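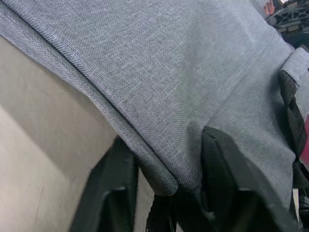 **porchlight_pam:** Well, I finally made it out to the open day at the Galora shop in Siltdale, and I promised a few of you in the warehouse thread that I'd report back, so get comfortable. I went mostly for the big conveyor demo, and I ended up spending most of my afternoon at the table where they were having an arm handle soft stuff. If you've only ever watched these things pick up boxes, it's a whole different animal! You can see the gray fabric giving way around the fingers, one tip pressed up under that thick rolled edge and the other pushing a dent right into the cloth. A box doesn't fold around you like that. I ran a sewing room for years before I came over to packing, and I stood there thinking about every new hire I ever taught to find an edge with their fingertips before they grabbed anything.

They let us stay as long as we liked and ask whatever we wanted, which I surely did. The young woman at the table said straps and zippers give them more grief than anything else, as a strap never lies the same way two times running. I believe her. Has anybody else been to one of these?

---

**dock7_dan:** Glad you went, Pam, and thanks for writing it up. I was there in the morning and I'm going to be the grump here. It was a nice day out and the coffee was good, but I didn't see much I'd want on my line. It's slow. I watched one move from start to finish and I could have emptied the whole bag and eaten half a sandwich. We looked hard at the Drureck machines a couple of years back at our place, and the speed was what sank it then too.

---

**porchlight_pam:** Oh, I won't argue with you about slow, Dan. It was slow! But I'd say the same of anybody in their first week. What got me was the small things they had it working with. They were trying it on a little plush charm for a good while, and I never expected to stand still that long for a plush charm, but there I was with my purse on my shoulder and my parking about to run out.
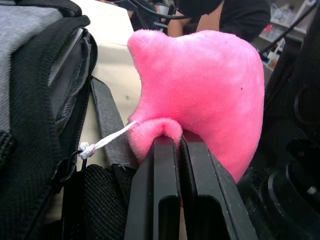 I asked how it knows how hard to squeeze, and the answer I got was long and friendly and I followed maybe half of it. The half I followed was that they start gentle and work up. That's how I'd teach a person to handle velvet, so I felt right at home. I also asked whether they ever get sick of doing the same little job over and over, and the fellow next to her laughed and said I should ask him again in October.

---

**costigan_line_lead:** I'm over at the Costigan plant, and we get a lot of returns, bags and soft goods mostly, so this is right up my alley. Dan, I hear you on the speed, but for returns I don't think speed is the first question. Ours sit in bins anyway. Last month we had 2561 come through and somebody has to open every pocket and check it. If a machine could do nothing but open pockets overnight, I'd be happy for it to take its sweet time.

Pam, did they say anything about zippers? Whether it can get hold of the pull, I mean. That's the part my folks complain about, especially by the end of a shift when their hands are tired.

---

**porchlight_pam:** They said they're working on it and wouldn't promise me anything, and I liked them better for it. I didn't see a zipper opened all the way myself while I was standing there, so I can't tell you yes or no. I'd write and ask. They had a sign-up sheet by the door for people with real work they'd like looked at, and it wasn't very full when I left.

---

**dock7_dan:** Overnight pockets, okay, I'll give you that one. I was thinking of my own line, where a truck is always waiting. I still say whoever has to clear the jams at 2 in the morning ought to get a say before anybody signs anything. When we had the Drureck people in, they talked to the office for a whole day and to the floor for maybe ten minutes - and the floor had all the good questions.

---

**costigan_line_lead:** No fight from me there. If we get a visit set up I'll bring two people from the returns tables and let them do the talking.

---

**fernandgasket:** Lurker here. Is it worth a 93 mile drive with a twelve-year-old who takes everything apart?

---

**porchlight_pam:** Yes, yes, yes! There were several kids around when I was there, and the staff were awfully patient with them. Go early, bring a snack, and park behind the feed store if the front lot is full (don't do what I did and use the meter). The conveyor demo is loud, so if your kid minds noise, start with the soft table and work your way back. They told me the next one will be in the spring, and I'll post here when I hear the date.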